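Save Points and Player Persistence in Brimirano
Final Project Report, Game Design Studio

1. Purpose

The project examined whether the spacing of save points changes how long players continue with a difficult puzzle game. The test title was Brimirano, a short exploration game built by the project team in the Kushnir engine. Planning began in December, and the playable version was completed in the spring term.

2. Method

Two versions of the game were prepared. The first placed a save point at the entrance of every chamber. The second placed them only at the end of each floor. All other content - maps, enemies, music and puzzle order - was identical. The 50 players were students at Nillau College, and each played one version only.

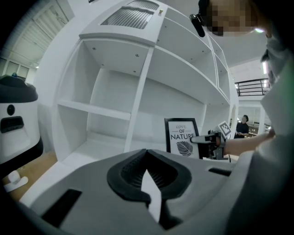 Figure 1. White shelving unit with a framed picture on the bottom shelf.

The game recorded each failed attempt, each save and the moment at which a player quit. Sessions had no time limit. Players completed a short questionnaire after quitting or reaching the final chamber.

3. Results

The log contained 1034 failed attempts. Players with frequent save points failed more often but stayed in the game longer. Those with distant save points moved more carefully and described the game as more tense. Several wrote that the Dakby level, which requires a long walk back after each failure, was the point at which they considered stopping.

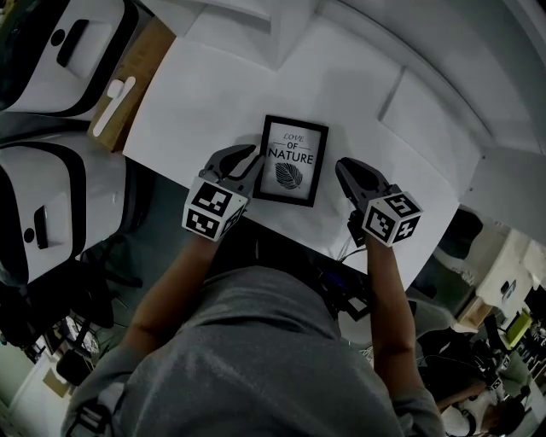
Submitted by the Brimirano Project Team, Nillau College
2023-05-28

4. Discussion

The results suggest that distance between save points affects mood as much as difficulty. The team does not recommend one spacing for all games. A horror title may gain from longer gaps, while a puzzle title is likely to lose players. The questionnaire did not ask about earlier experience with the genre, and this should be corrected in any later study.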